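Wrist camera on our club arm washes out to white when it gets close. Exposure or something else?

Posted by Tania Gazi
Tags: student robotics, wrist camera, pick and place

Hi all! I help out with an after-school robotics club and we're building a small sorting arm for the Wisuvent student challenge in February. The kids named the arm Revent (long story, there was a vote). It has a little camera on the wrist and the program is supposed to use it for the last bit of the approach, so it can line the gripper up before it closes. Far away it does great. Up close, we get stuff like these two:

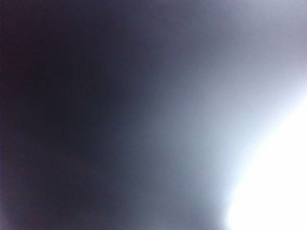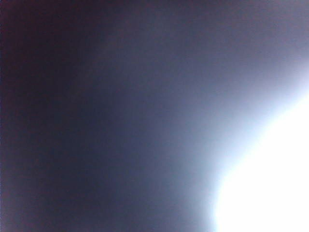

Both dark on the left, blown out white at the lower right, and nothing in either one sharp enough to use.

Should we turn auto exposure off for the close part of the move?

I would, and it's a quick thing to try. Put the arm at its close-up pose, set the exposure by hand until the bright side stops clipping, write that number down and load it at the start of every run. Auto exposure keeps hunting while the arm moves, so your color thresholds are chasing a moving target. It won't fix blur though, that's a separate problem.

Some more details, in case they help. The kids' code looks for a colored blob and steers toward the middle of it. Once the blob is gone the arm just kind of wanders, and we've had a couple of runs where it pushed the block clean off the mat. Our budget is 50 dollars for the rest of the season, so a fancy new camera is out. We meet for 2 hours at a time and I'd love to walk in with a plan!

(Edited to add the exposure bit, which came from Yaneth Taipe in the chat. Thanks Yaneth! Still stuck on the blur.)

Heriberto Cusi

We had this exact headache last year at the Jasetcombe club, so I feel for you. Exposure is half of it. The other half is focus. A lot of small cameras have a fixed lens that's set for across the room, and once you get in close everything turns to soup no matter what you do with the lighting. See if yours has a threaded lens with a dab of glue on it. If it does, you can sometimes crack the glue loose and turn the lens a little at a time while somebody watches the live view. Go slow, and mark where it started with a pen so you can get back.

What really saved us was giving up on seeing all the way in. We had the kids stop the arm well above the block, take one good look, work out the offset, and then go down blind. It felt like cheating to them but it picked up way more blocks! You do need the arm to repeat its moves pretty well, so test that first. Send it to the same point 5 times over a sheet of paper with a pencil in the gripper and see how the dots land.

For the light, try moving whatever lamp you have so it isn't pointing toward the lens, or tape a bit of baking parchment over it. Cheap and it's in somebody's kitchen already. We ran our exposure at 900 but the units are different on every camera so please don't copy that.

One more thing, have the code check whether it can still see the blob, and if it can't, back up a little and look again. Ours was maybe a four-line change and the eighth graders wrote it themselves.

Ivars Lūse

Get a better camera.

Eliécer Cabrera

Seconding the stop-and-look approach. I judged at a regional last spring and plenty of the arms that did well worked that way. Also read your rules before you mess with the lens, because some events want the parts left unmodified and I don't remember which side Wisuvent comes down on.

If you can't touch the lens, see whether you can move the camera back up the arm a bit. A longer bracket is an easy print. You'll have to redo the offset between the camera and the gripper afterward, and do save the old numbers somewhere before you start, we lost ours and it cost us a whole meeting.

Tania Gazi

Thank you both (and thanks Ivars, I'll pass that on to whoever has the money). Lens has glue on it, and I've emailed the organizers to ask. Meanwhile the kids are going to do the pencil dots next time, they're weirdly excited about it.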